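暮らしの相談ひろば
カテゴリ:子育て・おもちゃ

解決済み
おままごとの道具が増えすぎて、片付けの時間がつらいです

はじめて質問させていただきます。長くなってしまいそうなので、お時間のあるときに読んでいただけたらうれしいです。

うちには3歳の娘と、この秋に1歳になったばかりの息子がいます。娘は朝起きてから寝るまでずっとお店屋さんごっこをしているような子で、おじいちゃんおばあちゃんも喜んで食べ物のおもちゃを買ってくれるものですから、気がついたらものすごい量になっていました。ありがたいことなんです。ありがたいんですけれど、夕方になるとリビングの床がお野菜とお皿で埋まっていて、ごはんの支度をしながらそれを見るたびに、ため息が出てしまいます。

今はふたつきの大きな箱をひとつ置いて、そこに全部入れています。入れるだけなら娘もできるのですが、次の日に遊ぶとき、下のほうにあるものを出したくて箱ごとひっくり返すんですね。それで朝の9時にはもう元どおりの散らかりようです。仕切りのある引き出しも試してみましたが、娘には細かすぎたようで、結局どの段にも何でも入っている状態になりました。
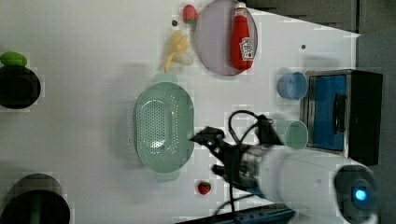

それと、もうひとつ悩んでいるのが息子のことです。何でも口に入れる時期なので、小さいものは別にしたいのですが、分けると娘が「お店のものが足りない」と泣きます。上の子の遊びを我慢させたくないし、かといって目を離せないのも疲れてしまって……。同じくらいの年の差のお子さんがいらっしゃる方は、どんなふうにしていましたか。

もうひとつだけ、欲張って聞かせてください。洗えるおもちゃのお手入れは、みなさんどのくらいの頻度でしていますか。姑にはこまめに洗いなさいと言われるのですが、なかなか手が回りません。収納の工夫でも、遊ばせ方の工夫でも、何でもかまいませんので教えていただけると助かります。賃貸なので、壁に穴をあけるものは使えません。

(質問者:麦茶のおかわり)

回答 2件

ベストアンサー
回答者:えんどう豆のさや

こんばんは。読みながら、何年か前のわが家の夕方を思い出して、なんだか胸がきゅうっとしました。毎日ほんとうにおつかれさまです。うちは2歳差の姉弟で、今はふたりとも小学生ですが、床一面のおままごとの上を、つま先立ちで台所まで歩いていた時期が確かにありました。

いろいろ失敗したなかで、いちばん楽になったのは、出しておく量を減らすことでした。捨てるのではなくて、半分を押し入れにしまって、ときどき入れ替えるんです。最初は娘が怒るかなと心配したのですが、しまうところを見せずに夜のうちにやったら、意外なほど何も言われませんでした(お気に入りだけは残しておいてくださいね。うちは一度、目玉焼きをしまってしまって大騒ぎになりました)。ひと月ほどして出してやると、新しく買ってもらったみたいに喜ぶので、こちらまで得をした気分になります。

箱は、深いものより浅いものをおすすめします。うちはTrirkiaの浅いかごを使っていました。深さが手のひらくらいしかないので、重ならずに見渡せて、ひっくり返す必要がなくなるんですね。分け方も「食べるもの」と「食べるもの以外」のふたつだけ。野菜と果物を分けるとか、お皿とお鍋を分けるとか、大人はついやりたくなるのですけれど、3歳さんにはふたつで十分だと思います。ときどきお鍋の中に果物が入ったまま戻ってきますが、まあいいか、で済ませていました。ひとつ546円で買えたので、壊れても惜しくなかったのもよかったです。今は値段が変わっているかもしれません。

それから弟さんのことですが、うちはローテーブルをやめて、弟の手が届かない高さの机を「お姉ちゃんのお店」にしました。小さいものはその机の上だけ、床で遊ぶのは大きいものだけ、という約束です。お店を高いところに開くのが娘には特別だったようで、「ここは弟くんは入れません」と得意そうにしていました。ただ、落ちたものは必ず大人が拾うようにして、娘がお昼寝に入ったら机の上もいったん片付けていました。弟が椅子によじ登るようになると、この方法は使えなくなります。そうなったら、小さいものは弟が寝ている間だけのお楽しみにするしかないかなと思います。口に入りそうな大きさのものは、そのころまで思いきって全部しまってしまうのも手です。

お洗濯ならぬお洗い物ですが、白状しますと、うちは月に1度でした。下の子がなめたものだけその日のうちに洗って、あとはお風呂に一緒に入れて、子どもたちにスポンジで洗わせていました。娘は「食器洗いのお仕事」と言って張り切ってくれて、こちらは湯船につかって見ているだけでしたから、助かりましたよ。布や木のものは水につけると傷みますので、かたく絞ったふきんで拭いてください。中に水が入る形のものは、なかなか乾かないのでお風呂には持ち込まないほうが安心です。

お姑さんのお気持ちもわかりますけれど、1歳さんを見ながらこまめに全部なんて、とても無理です。どうかご自分を責めないで、夕方は音楽でもかけて、見ないふりをする日があってもいいと思いますよ。長々と失礼しました。

回答者:通りすがりの三児の父

うちはHakleyの布マットです。周りにひもが通してあって、引っぱると巾着になるやつ。その上で遊ばせて、終わったら引っぱって終わり。中はぐちゃぐちゃですが、広げればまた全部見えるので子どもは困らないみたいです。ひもは下の子に触らせないように、しまうのは大人の係にしています。洗うのは妻に任せきりなのでわかりません、すみません。

質問者からのお礼

おふたりとも、あたたかいお返事をありがとうございました。読んでいて、少し涙が出ました。

さっそく昨夜、半分を押し入れに移してみました。今朝、娘は何も言わずにお店を開いていて、ちょっと拍子抜けしています。浅いかごは今度の休みに見に行ってみます。高い机のお店はまだ話していないのですが、きっと大喜びすると思います。お風呂の食器洗いも、今夜やってみますね。

巾着になるマットも初めて知りました。実家に遊びに行くときに便利そうなので、母にも話してみようと思います。姑にはまだ、月に1度とは言えそうにありません。

この質問は役に立ちましたか はい 2 いいえ 0
関連する質問:絵本が本棚に入りきりません/お風呂のおもちゃのぬめりが取れません/1歳の誕生日、上の子にもプレゼントは必要でしょうか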